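Curton Household Goods Opens Repair and Return Program to All Customers

Brushes, hand tools and small kitchen items to be accepted at every Curton store beginning in October

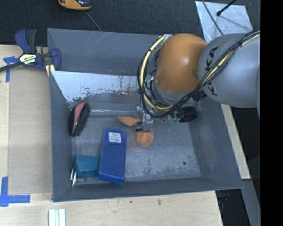
Program Overview

BRILOW – Curton Household Goods today announced that its Repair and Return program, until now limited to customers in Brilow, will open to all customers in October. Under the program, any household item bought from Curton may be brought back to a store, where it will be assessed for repair, resale or recycling at no charge to the customer.

The program covers cleaning brushes, brooms, dustpans, hand tools, storage containers and small kitchen items. It does not cover electrical goods, which remain subject to the company's existing warranty terms, or products that have held paint, solvents or pesticides.

"Our customers have told us for many years that they do not like throwing away a good handle on account of a worn head," said Sânziana Manole, chief executive of Curton. "The program gives them somewhere to take it. We expect that many of the items we receive will need only one new part."

Results From the Brilow Stores

Curton introduced the program at its 3 Brilow stores last year. During that period customers returned 3,000 items. Brushes and brooms made up the largest group, followed by food containers with missing or cracked lids. The company used the results to decide which replacement parts to carry and has since added 146 parts to its regular stock list, including brush heads, handles, hinges, lids and seals.

Stela Surdu, director of store operations, said that the Brilow stores also changed the way the counter is run. Returns were first taken at the registers, which led to long lines on busy afternoons. A separate desk near the entrance was then set up in each store, and the same arrangement will be used elsewhere.

"Our staff asked for the separate desk, and they were right," Ms. Surdu said. "A customer with a broken dustpan often has a question to go with it, and that conversation needs a few minutes."

How the Program Works

Customers may bring items to the returns desk during normal store hours. A receipt is not required, provided the item carries a Curton mark or can be matched to the company's catalog. Items should be clean and empty.

Where a repair can be made with a part held in the store, it will be completed while the customer waits. Other repairs will be sent to the company's workshop in Kurup and returned to the store within 8 working days. Customers who do not wish to keep an item may leave it with the store and will receive a credit toward a replacement part or a new product.

Items left with the store that remain in good condition will be cleaned and offered for sale at a reduced price. Those that cannot be sold will be taken apart and their materials separated for recycling.

Kurup Workshop

The Kurup workshop, which previously handled only warranty claims, has been enlarged to support the program. The new space includes a washing area, additional benches and storage for replacement parts. Radu Ciobanu, who has managed the site since it opened, will continue in that position and will also oversee training for store employees.

"Most of the work is simple, but it has to be done the same way each time," Mr. Ciobanu said. "A brush head that comes loose a week later is of no use to anyone. Each employee on a returns desk will spend time at our benches before starting."

Changes to Product Design

Curton also confirmed that its next range of cleaning products, to be sold under the Cletira name, has been designed with replaceable heads and handles throughout. All parts in the range will be sold separately. Corina Buzatu, head of product development, said that returned items had guided several decisions, including a thicker collar where the handle meets the head and the use of screws in place of glue.

The Cletira range will go on sale in the same month that the program opens to all customers. Existing Curton handles will fit the new broom and mop heads. They will not fit the new hand brushes, which use a shorter handle.

About Curton Household Goods

Curton Household Goods designs and sells cleaning, storage and kitchen products for the home. The company is based in Brilow and operates a repair workshop in Kurup.

Media Contact

Ionuț Onu
Press Office, Curton Household Goods
Brilow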